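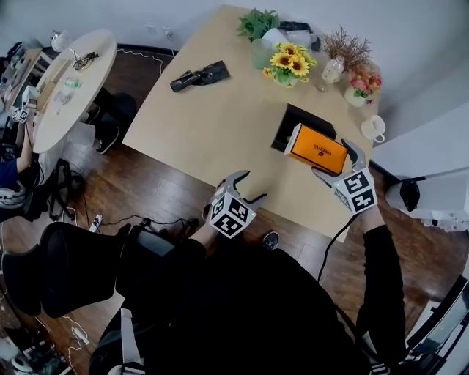
Plants and flowers on the table where I also pack parcels, how to arrange?

Posted by Prapai Sukprasert, 1st October

Hello everybody. I have a small flat in Ulwood and only one big table, in pale wood, against the wall. On the right end I keep my plants and flowers: a bushy green one at the back, yellow sunflowers in a small pot, a bunch of pink, red and peach flowers in a white vase, and some dry reddish-brown twigs that I like very much. The rest of the table I use for packing small gift boxes that I send to my relatives and to a few customers.

My problem is that the plant side grows and the packing side becomes smaller. Packaging material goes behind the vases because there is no other place, and then I must reach over the flowers to take it. Last March I pulled out a piece of plastic and a vase came with it. The water went into 4 boxes that were ready to send, and I had to buy new ones.

I do not want to move the flowers to another room, because this is the only wall which gets good light. The table cannot be turned, I have tried. Does somebody have a similar situation and how did you arrange it? I would prefer not to drill in the wall. Also my coffee mug always ends up next to the boxes, but this is maybe my own fault.

Hanne Pesonen

I have had the same arrangement for 5 years, so I will write what works for me.

First, take the packaging away from behind the plants. I know it looks like free space, but everything you put there you will want exactly when your hands are full. I bought a Lahtinen hanging bag, the type which goes over the end of a table with two straps, and my plastic and paper are there now. No drilling is needed. If your table has a thick top, please measure it before you buy, the straps are rather short.

Second, put all glass and all vases on one long tray with an edge. It should be deep enough to hold the water of your biggest vase. I use a boot tray, it is ugly but the flowers cover it. When you need more room you can slide the whole tray toward the wall and you don't have to lift each bottle separately.

Third, the order of heights. Tall and light things fall first, so the bottle and the dry twigs should stand in the back corner and the heavy pots in front of them. You can also put clean small stones in the bottom of the light vases.

About the packing side, I would keep one open box or tray there and work only inside it. A black one is good, you see the pale paper and small ribbons easily on it. When a gift box is closed, it leaves the table immediately. Mine go on a chair. The wet boxes happened to me too, and it was because I was storing the finished ones beside the vases.

One more thing, if your gift boxes are cardboard with color print, do not leave them standing for weeks in the good light. My orange ones became a kind of salmon on one side.

Arturo Carbone

just get a shelf

Oona Kokkonen

I agree with Hanne about the tray, but I want to add something about the twigs. Dry twigs do not need light at all! So they can leave the table and stand on the floor in a tall heavy jar, and it looks even nicer there. The same is true for any empty vase. I had 2 empty ones on my table for a whole winter and I don't know why.

For the mug I use a small plate on the windowsill, and I made a rule that the drink stays there when a box is open. It took me some time to learn it.

If you are near Fleltthorpe, the household shop by the bus station has long plant trays with a high edge. I paid 530 for mine together with a bag of stones, which I thought was expensive, but it has not leaked. Please check that it is flat on the bottom, some of them have small feet and these can scratch a wood table. I glued felt under mine anyway.

Prapai Sukprasert

Thank you Hanne and Oona, I will move the twigs to the floor this evening and look for a tray. Arturo, where would the shelf go if I cannot drill?

Arturo Carbone

on the floor, next to the table. freestanding one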